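Monday, shelf task, Clavix team notebook

Best afternoon we've had all term! Mpho Masilela got the two-handed grasp script loading cleanly, and we ran the red basket against the white cubbies until the room closed at 6. Log is saved as run 36 – please don't overwrite it, I want to replay the wrist angles tomorrow.

Changed today: grip force down a notch, approach speed set to 17 percent.

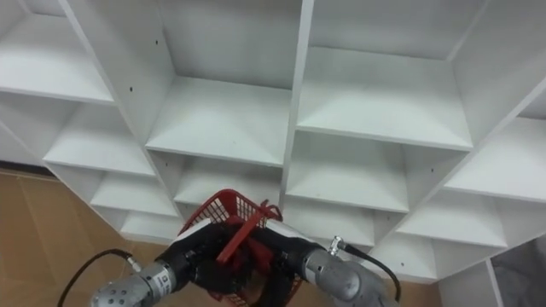 Next up is the lower middle cubby with the rim tipped a bit less, then the same thing from the right. Mpho wants to try it with the head pitched higher – yes please!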